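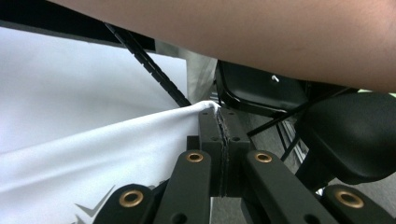 Chapter 5
Deformable Objects and the Limits of Chore Automation

5.1 Scope of the chapter

Chapters 2 to 4 treated the manipulation of rigid bodies. A rigid body has six degrees of freedom, and once its pose relative to the gripper is known, the position of every point on it is known as well. Few objects in a laundry room or on the floor of a garment shop have this property. Tea towels, fitted sheets, jumpers and bin liners change shape when touched, and continue to change shape while they are carried.

The question taken up in this chapter is whether present machines can perform chores involving such objects at a rate and reliability a household or small business would accept. The short answer is that some subtasks can be done, a few can be done well, and the complete chore generally can't be done without a person nearby. The remainder of the chapter sets out where the difficulty lies.

5.2 The pinch grasp on fabric

A parallel-jaw gripper holds cloth by friction over a small contact patch. When two jaws close on a sheet, the material between them gathers to a point and the surrounding cloth is drawn into creases that radiate from the grasp. Three consequences follow.

First, the grasp fixes the cloth locally and leaves the rest of it largely unconstrained. Second, the jaws hide the part of the fabric whose state matters most, so that a camera mounted on the tool can't readily establish how many layers have been taken up. Third, the creases alter the outline of the garment, and features such as hems and corners may pass out of view.

Ntuli and Yammine distinguish between acquisition error, in which the wrong number of layers is grasped, and placement error, in which the correct grasp is made at the wrong location. In their trials on the Bosero bench, 1,821 pinch grasps were attempted on household cotton items. Of these, 359 were classed as acquisition errors. The authors note that most were not detected by the system until the item had been lifted clear of the pile, when recovery required the item to be dropped and the sequence restarted.

5.3 Demonstration and transfer

Hand-held grippers allow a person to perform the chore directly while the motion of the jaws is recorded. The operator supplies judgement that is hard to write down: when to slide the jaws along an edge, how much tension to apply, and when to let go. The difficulty is one of transfer. A person adjusts posture, walks around the table and uses the free hand to flatten or steady the work. A fixed arm with a limited reach may have no equivalent motion available to it, and demonstrations that rely on such adjustments should be identified before training.

5.4 Chore and subtask

Published success rates must be read with care. The Flotico folding cell, considered in Section 5.6, is assessed from the moment a single towel lies flat on its infeed tray. Separating that towel from a basket, turning it right side out and putting the folded stack in a cupboard all fall outside the measurement. For the purposes of this book a chore is complete only when no further handling by a person is needed, and a subtask is any portion of it with defined start and end states.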